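**Policy trained on one bin position fails when bins are moved. More demos, or more positions?**

Peixoto

I try to repeat the Sirnura result, where two arms sort small electronic parts between two bins. I recorded 200 demonstrations, all with the bins in the same place. In this place it works well. When I shift the bins by one cell of the tape grid, success falls to 52 percent. Should I record more, or change the positions?
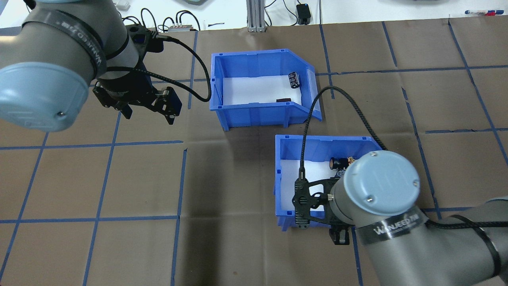 *Both arms reaching toward the blue bins, with the tape grid on the work surface.*

---

**Nesta**

Change the positions first. We had 3,467 episodes and the ones with fixed bins helped us very little. Please choose a new cell and a small rotation before every episode, and write both in the log. Keep a few cells only for testing, otherwise your number will look better than it is. Also check the wrist cables. If they pass over a bin, the policy can learn the shape of the cable as a hint.

---

**Caltside**

more data always helps, we have 2,291 and it is fine

---

**Peixoto** (edit, 30th March)

Thank you both. I have started again with random cells, and six cells are kept for the test. I will write the result under this post.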